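Spent yesterday at the Huveo open day. Notes from the manipulation side follow, for those who asked. I skipped the mobile platforms and the keynote.

1/ Format: 16 stations in one hall, a slot booked at each. I got through nine. The printed map had the two aisles swapped, so allow for that if you go to the March session.

2/ Station 3 was the one I came for: hand-held grippers used to record demonstrations. An operator picks up the tool, does the task by hand, and the recording goes into training. No arm needed on site while you collect.

3/ Seraina Gruber ran it for Leklow. Her opening remark was that the fingers are the part they change most often and the part visitors ask about least. I asked about the fingers.

4/ They are swappable blocks. Leklow keeps several shapes and logs which shape was fitted for each session. If the arm later runs with a different set, the policy closes too early or too late. Anju Lodhi (same team) said they lost most of last March to exactly that mismatch.

5/ The task set was packaged food. Film bags are a bad case for grasping: the outside shape changes as you close, the contents shift, and the printed surface throws highlights back at the camera. Rigid boxes were handled at the next station and drew a much bigger crowd.

6/ Their target for one bag task is 3000 demonstrations before they train anything. I asked whether fewer would do. Gruber's answer was that fewer works fine on the bags you trained on.

7/ Operators are told to vary the approach angle on purpose. New ones don't. They find a comfortable grasp in the first few minutes and repeat it all morning, and the data looks very clean and teaches very little. Ramesh Kashyap reviews sessions at the end of each day and sends the repetitive ones back.

8/ Speed is the other argument. Go slowly and the camera images are sharp but the motion is nothing like what you want the arm to do. Go at normal pace and you get blur on the bag at the moment it matters. Leklow goes at normal pace and accepts the blur.

9/ Two views from the grippers, both with a snack bag in hand:
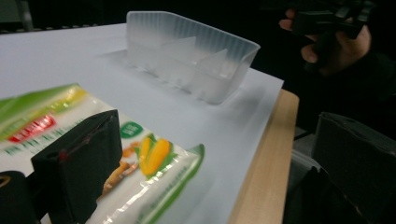
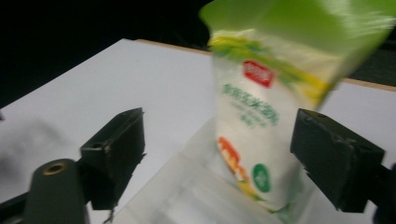

10/ Question from the floor, Shakuntala Tyagi of Prutia: how do you score a grasp that holds but crushes the contents? Current answer is that a person opens the bag and looks. They have tried weighing the crumbs and dropped it. Prutia packs crackers, so she was not satisfied, and I can see why.

11/ My own question was about grip force. The tool they showed does not record it. Width and pose only. Gruber thinks vision plus width is enough for light bags. I think it holds until somebody changes the film supplier. We left it there.

12/ Tiwari had the station opposite, with suction cups on the same class of product. Faster on flat pouches, poor on anything with a wrinkle near the cup. Sarla Sachdeva gave straight numbers on failures when asked, but requested they not be posted, so they are not here.

13/ Practical: the hall is cold, the coffee is on the upper floor, and slots at the gripper stations go first. Book those before you book anything else – the mobile platforms had free places all afternoon.

14/ I'm waiting on the finger drawings Lodhi offered to send. If I'm allowed to share them, they go under this post.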